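How long should I rest pancake batter?

Posted by Gevow, 21 September 2023

Mine come out rubbery every time. Does resting help?

Dasska
Yes, loads! 20 minutes on the side, then don't stir it again. I've done it since May and they're so fluffy now!!

Mühlbauer
Agree with Dasska, and go easy on the whisk, lumps are fine. 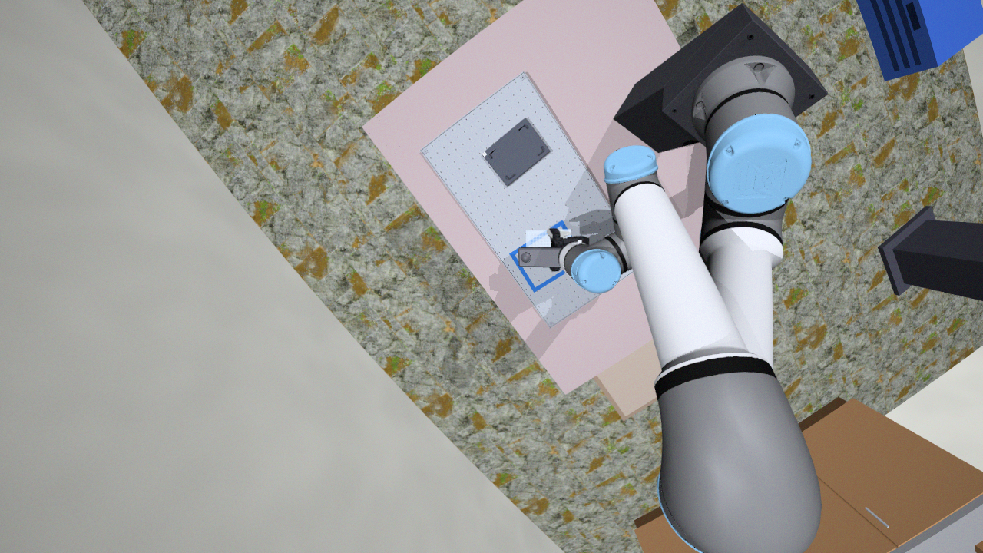

Colour tells you when to flip, so keep the heat medium and wait for bubbles. I painted my kitchen to cheer up breakfast, white with light-blue bits like the round caps on that arm, and I love it! Give each side 2 minutes.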